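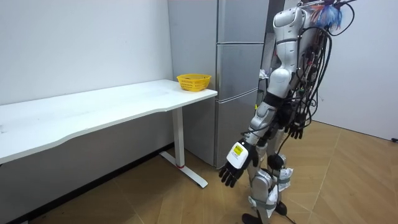
Blog > Kitchen and Home > The Fruit Has Moved

The Fruit Has Moved

Nov 15, 2020

I have been meaning to write about fruit for weeks, and every time I sit down to do it I end up eating some instead. The short version is that most of our fruit now goes in the refrigerator, and I feel a little silly for having resisted it as long as I did. The long version is the rest of this post, so get yourself a cup of something.

When I was growing up, fruit lived in a bowl. My grandmother had a big heavy one from Manole (I still have it, chip and all), and it sat in the middle of the table from one end of the year to the other, and if a peach went soft at the bottom you found out by the smell. So I have always had a fruit bowl too. And I have always, I'm sorry to say, thrown out an awful lot of fruit.

In April I started buying from the Likora stand on the far side of Prorkham, where the prices are so good that I lose my head a bit. Emanuel Neagu, who runs it, will drop an extra handful of something into your bag while you're looking for your wallet. I came home one morning with 51 apricots! Those were lovely for two days and then it was a race, and the race was lost, and I made jam I didn't especially want to make.

So, the new way. The long white desk by the fridge used to collect mail and chargers, and I cleared it off and now everything gets set down there first. I like that it's so close. I put the shopping down, sort it into whatever baskets I have handy, and then it's hardly a step over to the fridge door. The small yellow basket has turned out to be my favorite for this, with the little holes all the way around the sides so air can get in. It holds less than you'd think, and I've come to see that as a good thing, seeing how I am about bargains.

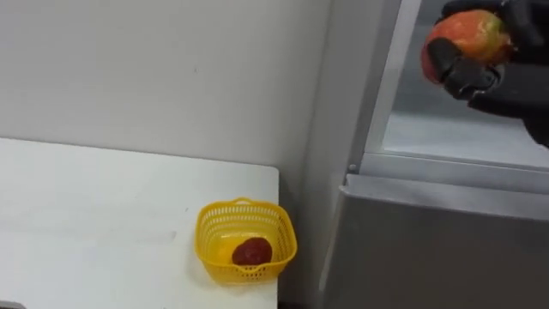 Should a mango go into the refrigerator as soon as you get it home?

Only if it's already ripe. A hard one should stay out at room temperature until it gives a little when you press it, and then it can go in the fridge for several days.

The same goes for peaches and nectarines, and pears too, though pears like to keep you guessing. Press up near the stem with your thumb. Berries I put straight in without washing, and I rinse them by the bowlful when we want them. Apples will sit out happily for a week or so, but they stay crisp so much longer in the cold that I've stopped leaving out more than one or two. Bananas stay on the counter. I did try one in there and the skin went nearly black, and although it tasted perfectly fine inside I couldn't get anybody to believe me.

I also weigh things now, which my sister finds very funny. I had an old kitchen scale at the back of a cabinet and I started writing down what we bought and what we threw away, just on the back of an envelope. Over the spring and summer we brought home 3,095 grams of plums, and I composted some 500 of them. That isn't wonderful, but compared to the bowl years it's practically a miracle, and most of those were one bad bag that I forgot in the car.

We use cookies to remember your preferences and count visits. By continuing to read you agree to our cookie policy. Accept | Settings

My friend Gergely Bárány came by while I was in the middle of rearranging all this and told me I had my shelves the wrong way around. He likes the fruit high up, where you see it as soon as you open the door, and the jars and leftovers lower down. I had everything sweet tucked in the bottom drawer where I promptly forgot it. I moved it up that same evening, grumbling, and of course the grapes were gone by the next day, so he was right and I've told him so (twice, he asked me to repeat it). Oranges especially do well at eye level. I never used to think of an orange as a snack, and now I take one out nearly every afternoon. 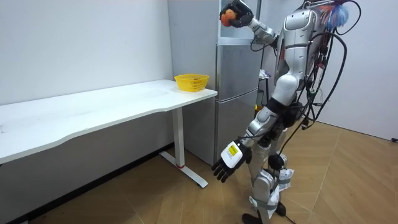
What still goes in the bowl

I couldn't put my grandmother's bowl away altogether. It has the bananas in it, and whatever is still too hard to eat, and usually a couple of lemons that I know would last longer in the cold but which look so cheerful that I let them be. I go through it every morning while the kettle is on and move over anything that has softened. It takes no time.

One more thing I should pass on. Keep the apples away from the hard pears unless you want the pears ripe in a hurry. I put six of each together in a paper bag once, forgot about them over a long weekend, and came back to something closer to sauce. We had it on oatmeal. I may write up the oatmeal next, if there's any interest, and I still owe a couple of you the jam recipe.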